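How do I find an old radio interview with a singer when the station has taken it down?

Posted by Temitope Anozie

Hi everyone! I hope this is the right board, I wasn't sure whether to put it under Music or under Celebrities. My sister and I grew up on Uketti (the singer, not the dance crew with the same name) and there was a late-night radio interview he gave on the Bresinden Hour, right after the second album came out. He told the whole story of how he got stranded after a show and ended up singing at a stranger's wedding, and he sang a bit of the song with no band behind him. I've told that story to so many people that I'm starting to doubt my own memory.

The station's page used to have it in the archive but now the link goes back to the homepage. I've tried the usual video sites and all I get is the 6 minute clip where he talks about his clothes. I'd love the full thing for my sister's birthday in July. Does anybody know where these old shows end up, or is there a person I could write to?

Rachid Benmoussa
1 reply marked helpful

Oh, I remember that one, and you're not imagining the wedding story! The host kept laughing over him, so it's a little hard to hear. The show was numbered in those days and I'm fairly sure yours is episode 2924, although I may be mixing it up with the Christmas one, where he was also a guest (he only stayed for one song that night, he had a cold).

When the station changed its site they moved about 3000 shows over and left a good many behind, so a dead link doesn't have to mean the recording is lost. I got an old comedy hour out of them last year, and I'd go about it the same way again:

1. Search the episode number by itself, without the singer's name. A lot of the fan uploads are labeled with the number and nothing else.

2. Write to the program desk and skip the general contact form. Give them the episode number, the guest and the time of day it aired. Mine took a few weeks, and the lady who answered was lovely about it.

3. Ask on the Jovix fan board, in the tapes thread. People there recorded everything off the air and they're generous if you ask nicely and say what it's for.
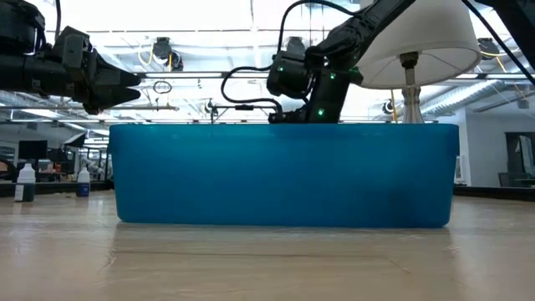
4. If somebody sends you a cassette, have it copied before you play it over and over. Old tape can snap, and then you'll both be sad.

Good luck, and please come back and tell us if you find it. I'd love to hear him do that song again myself!

prajapati_fan490

try the fan board, someone had it up there a while ago. pretty sure it was a wedding AND a funeral in the same weekend lol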